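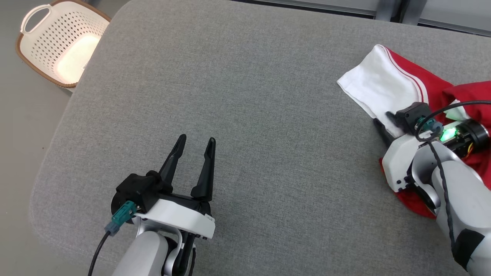 Clidar Rorbridge Ball Return Net: Review After a Season of Use

Posted April 26, 2022

The Rorbridge is a freestanding return net for basketball. It sits under the basket, catches makes and most near misses, and rolls the ball back to the shooter down a fabric ramp. Clidar sells it for $358, and that price includes the net, the frame, the ramp, a carry bag and a small set of tools. I bought mine at full price and have used it at home on the driveway and at the Ledesma rec center, where our girls' team practices.

Before this I used the Sinau return, the cheap one that hangs off the rim. I'll compare the two where it makes sense, but they are different kinds of product.

Setup

The first assembly is slow. The frame poles come in a bundle with colored stickers on the ends, and the instruction sheet is printed in black and white, so the stickers are described in words. I put one crosspiece in backward and didn't find out until the net wouldn't reach its last hook. Once I had it right, the net stretched evenly and the frame stood square.

After that first time it gets easier. The long poles fold at a hinge and the net stays attached, so taking it to the gym means folding it, sliding it in the bag and opening it again on the other end. One adult can carry it. One adult can also open it, but it goes better with a second person on the far side, especially if there is any wind.

The feet have rubber caps. They held well on the gym floor and fine on concrete. On our driveway, which slopes toward the street, I had to put a sandbag on the rear crossbar. Clidar sells a weight kit for this. I haven't tried it.

Shooting

Here is what the net is for, and it does it well. On makes from the free throw line, the ball drops through, hits the back panel, settles and comes down the ramp at an easy pace. It reaches the line without bouncing over a shooter's feet. From the wing you have to turn the ramp, which swivels and locks with a pin. The pin is on the underside, so you have to crouch to reach it. I would have put it on top.

Misses are more mixed. Anything short gets caught. Long rebounds off the back rim clear the side panels fairly often and you still have to chase those. A hard bank shot that misses goes wherever it wants. If a player is shooting well, the net feels like it catches everything. For a younger player who misses a lot, it saves less running than the box suggests.

The ball return is slow from three-point range. On the gym floor it gets there if the ramp is at its steepest setting, but it is rolling very gently by the end. On the driveway it did not make it to the arc at all unless the shot came through with some speed. I tell players to step in and meet the ball, then move back out. Some coaches might like that. It does break up the rhythm if you are trying to work on quick catch-and-shoot reps.

For form shooting and free throws, I have no complaints. A player can get nearly 30 shots in the time it used to take to get half that and go fetch the ball after every one. That was the reason I bought it, and on that point I am satisfied.

The ramp 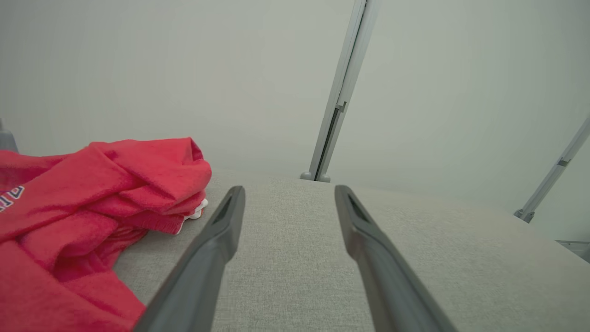
The ramp is the part I worried about before I bought the thing, and it is also the part that has held up in a way I didn't expect. It is a heavy woven cloth pulled tight between two side rails, with a seam down each edge. Nothing has ripped and the seams are straight. The cloth has relaxed a little in the middle, enough that a ball drifts to the center, and I count that as a help. My main gripe is the color. Clidar went with a light gray, close to the light gray fabric in the photo between the two dark fingers, and outdoors it picks up every smudge a ball can leave. Soap and a stiff brush get most of it off. A charcoal ramp would have been the better choice for anyone who shoots on asphalt.

The ramp comes off with snaps. It can be rinsed with a hose, and it should be dried flat. I left it rolled up damp over one weekend and it smelled for a while afterward.

Compared with the Sinau

The Sinau is much smaller and costs a lot less. It clips to the rim, so it only handles makes, and the chute points in one direction until you get a ladder and move it. It also puts weight on the rim. Ours is a breakaway rim and it sat slightly low the whole time the chute was on it.

What the Sinau has going for it is that it takes no floor space. You can leave it up and still park a car under it. The Rorbridge has to be folded and put away, or else it becomes the thing everyone walks around. If you have a small driveway and a player who mostly works on close shots, I would look at the Sinau first.

At the rec center there is no contest. We can't clip things to those rims, and the Rorbridge rolls out and goes back into the storage closet without marking the floor.

Wear and warranty

The warranty runs for 2 years and covers the frame and the net, though not the ramp or the bag. The zipper on my bag is already catching at the corner. I had one hook snap, in cold weather, and Clidar sent a replacement after I emailed a picture of the break. They didn't ask for the old one back. The new hook is a slightly different shape and seems thicker.

The net itself shows some fuzz where balls hit the back panel. No holes so far. The paint has chipped at the hinges, and I put a little touch-up on those spots before they could rust.

Who should buy it

If you have a player who will shoot alone several days a week, or a team that runs a free throw station, the price is fair. It works best on a flat surface with space around the basket. If you plan to use it mostly for threes, borrow one first -- the weak roll from that distance is its biggest fault, and it's not something you can adjust away.

I would also measure your storage spot. Folded, it is longer than it looks on the website, and ours has to lean diagonally in the garage.

Rating: 4 out of 5. I took off a point for the slow return from the arc and the location of that ramp pin.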